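作業台の使い方:小物の塗装と組み立てを一枚の台で済ませる手順

模型や小さな木工品を自宅で作る人向けに、机の上の準備から片付けまでをまとめます。広い作業部屋は必要ありません。奥行きのある机が一台あれば足ります。

1. 台を決める

がたつく机は先に直しておきます。脚の下に厚紙を挟むだけでも違いますが、長く使うなら脚先のアジャスターを調整してください。天板は拭きやすいものが向いています。木目のはっきりした天板は、小さなネジを落としたときに見失いやすいので、無地のシートを敷きます。

2. 下敷きの板を用意する

天板の上で直接作業せず、持ち運べる板を一枚置きます。途中で食事や来客があっても、板ごと棚に移せば続きから始められます。
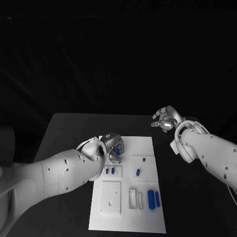

板の色は、扱う部品の色と反対のものを選びます。黒いネジや濃い色の部品が多い人は白、透明や白の部品が多い人は濃い灰色にします。濃い灰色の机に白い長方形の板を載せた組み合わせだと、板の端がはっきり見え、青いペグのような色の付いた部品も目に入りやすくなります。小さな容器は板の上に一緒に載せておくと、移動のときに置き忘れません。容器の底に薄い両面テープを貼ると、板を傾けても滑りません。

3. 部品を分ける

袋を全部開けるのはやめます。説明書の最初の工程に使う分だけ出し、残りは袋のまま箱に戻します。似た長さのネジは定規に当てて確かめ、長さを書いた紙を容器に入れます。Imaiの小物キットのように同じ径で長さが3種類あるものは、この手間で取り付け違いが減ります。

4. 仮組みをする

接着剤を使う前に、必ず一度組みます。きつい穴は無理に押し込まず、紙やすりの400番以上で軽くさらいます。削りかすは刷毛で落としてください。息で吹くと隣の容器に入ります。

5. 背景を整える

細かい作業では、手元の向こう側に物が見えていると目が疲れます。机の奥に無地の布を一枚下げると、部品の輪郭を追いやすくなります。布は光を返さないものを選び、裾が塗料に触れない高さで留めます。照明は利き手と反対側の上から当てます。

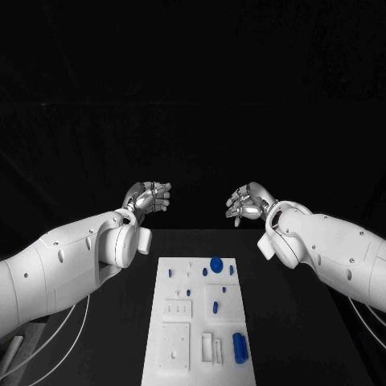

黒い幕を背にした、暗い色の作業台

6. 塗装と乾燥

板の上の部品をいったん箱に戻し、新聞紙を敷いてから塗ります。換気は塗り始める前から行います。水性塗料なら薄く2回塗り、次の工程まで12時間置きます。梅雨どきは丸一日みてください。乾いたかどうかは、本体ではなく同時に塗った端材で確かめます。

7. 片付け

板を棚に移し、天板を固く絞った布で拭きます。余ったネジは、どの作品のものか書いて小袋に入れます。刷毛は塗料が固まる前に洗い、毛先を上にして立てておきます。

次回は、余った端材で作るネジ用の仕切り箱を取り上げます。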